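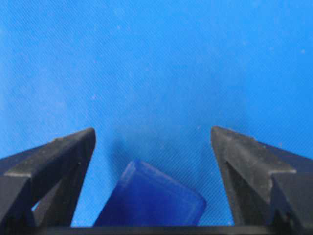
Bundent is giving away its shop rules. As of this February, the Skaritz Bench Practice, our 22 rules for running small two-arm robot benches, is free for anyone to download, print, mark up and argue with. I'm Yu-na Ko, I wrote most of it, and I've been waiting a long time to send this release out! Rule 1 is the one I get teased about, and it's about looking closely at your bench. Specks of lint on the blue cloth, pale scuffs and dust on the dark gripper fingers, a clear space on each side of a see-through blue block before the jaws close: that's the kind of thing I want an operator to notice and write down. It takes a minute and it goes in the log whether or not anyone thinks it matters.

BULTGATE — The Skaritz Bench Practice covers the kind of work that tends to fall between the big safety standards and whatever is taped to the wall. Those standards still come first, and the opening page says so in large type. If your site has a risk assessment, our rules sit under it. What we wrote is the everyday stuff: who may start a run, what has to be written down, when a pair of fingers gets pulled for inspection, how two arms share one space, what you do with your own hands in the meantime (keep them off the bench, please, even if the part is rolling away).

It started with stops. Over the life of our old house rules we logged 538 unplanned ones at the Bultgate shop, and I sat down and read every entry. Some were one word long. "Cable" was popular. So was "again." My colleague Seung-woo Seol, who runs the benches day to day, went through the same pile and sorted it his own way, and when we compared notes we agreed on less than I'd hoped! But 204 of those entries had gone in with no cause written down at all, and we could both see what the first new rule about logging had to be. Rule 2: no restart until the cause line has something in it. "Don't know" is allowed. Blank isn't.

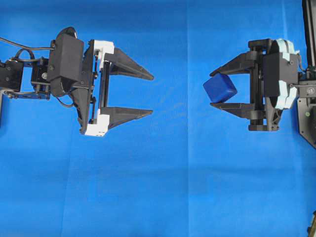

Two arms, one cube: the right gripper holds it while the left stands open.

The handover rules are the part people outside our shop have asked for most, so let me go through them a little.

Rule 9 says one arm owns the part at any moment, and the log has to say which. Rule 10 says the receiving gripper opens fully before it comes into the shared space, and stays open until the approach is finished. Rule 11 covers the few moments when both sets of fingers are on the same part, and it sets the order: receiver closes, hold is confirmed, giver opens, giver backs straight out. No sideways moves until it's clear. We went back and forth on that last bit — Seung-woo wanted to permit a small sideways move for awkward parts, and he's got a point, so there's a written exception you can fill in if you need it. You have to sign it, though.

Rule 12 is short. Nobody reaches in to "help" a handover. Stop the bench first, then reach.

"I was the one complaining that we had too many rules already," says Seung-woo. "What changed my mind was having them in the order you do the work. I can read the handover page while I'm standing at the bench and not have to flip back and forth."

We sent the draft out for comment before finishing it, and 277 comments came back. I answered all of them, which my family can confirm. The longest set came from Son, a fixture maker who'd been using our draft on a bench of their own, and they were blunt in a very useful way. They told us our inspection form was written for people who already knew the answer. Fair! We rewrote it with plain words and left more room for handwriting. They also got us to drop a rule about bench color that was really only my personal taste. You can use any backdrop you like, as long as it's plain and the part stands out enough for the operator to find it at a glance.
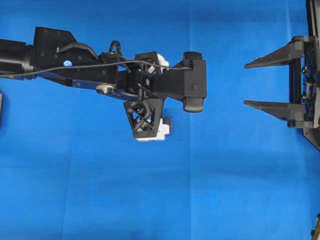

Cables get three rules of their own, 15 through 17, and I'd have written more if I'd been allowed. Anything running along an arm has to be looked at through the whole range of travel before the first run of the day, slowly, with the operator's eyes on the cable and off the screen. Take an arm with a thin black cable looping up from its bracket and running along the top toward the wrist, with a second small loop over the middle near the joint, and another gripper facing it across the gap. Under rule 15 you check each loop separately. Under rule 16 you check them a second time with the other arm at its closest planned position, and you initial both lines on the form. Rule 17 is what to do when you find a rub mark, and the answer is to stop and tag it, even at ten minutes to five.

The remaining rules deal with fingers and mounts (look at the tips, look at the screws, don't mix fingers from different sets without recording it), tape and other temporary fixes (date it, initial it, put it on the weekly list), labels, and who is allowed to change a speed setting. There's a section at the back on training a new operator too. We ask for a supervised session on every rule before anybody runs a bench alone, and the supervisor can't be the person who set up the program.

The package has the rules, the daily form, the inspection form, the handover exception sheet and a one-page version for the wall. It's all in American English for now. A Korean version is being checked by Seung-woo, who has strong opinions about my first try at it.

You're free to copy and adapt any of it. If you change a rule, please change its number as well, so two shops comparing notes don't end up talking about different things. And if you find a mistake, or you've got a better way to write the cable rules, tell me! We'll collect corrections and put out a revised set when there are enough to make it worth reprinting.

About Bundent
Bundent builds and runs small robot benches for parts handling and operator training at its shop in Bultgate. The Skaritz Bench Practice is kept up by its bench team.

Contact
Yu-na Ko, Bundent, Bultgate
Printed copies of the wall sheet are available by request. Please say how many benches you have.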